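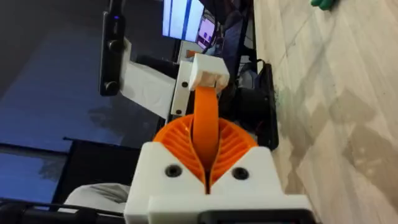 A vedação da porta do forno de encastrar perde elasticidade com o uso, e a substituição faz-se sem desmontar a porta. Nos modelos Plarner de 56 litros, a junta prende-se à moldura da cavidade por quatro ganchos metálicos, um em cada canto. Uma junta em bom estado dobra-se sem vincar, como a fita laranja flexível presa entre os dedos da garra; se ficar marcada ou estalar, deve ser trocada.

1. Desligar o forno no quadro elétrico e deixar arrefecer por completo.
2. Abrir a porta e localizar os ganchos. Puxar cada um na direção do centro da cavidade, começando por cima.
3. Limpar o rebordo com água morna e detergente neutro. Não usar palha de aço.
4. Confirmar a referência da junta nova (401 para porta simples, 23 para porta com vidro triplo).
5. Encaixar primeiro os cantos superiores, depois os inferiores. A emenda fica virada para baixo.
6. Fechar a porta sobre uma folha de papel. A folha deve oferecer resistência ao ser puxada; repetir nos quatro lados.

A junta Condori serve nos mesmos ganchos, mas é mais rígida nas primeiras utilizações.

Arquivado em: Fornos e placas > Manutenção

© Gandton Peças e Acessórios | Contactos | Voltar ao topo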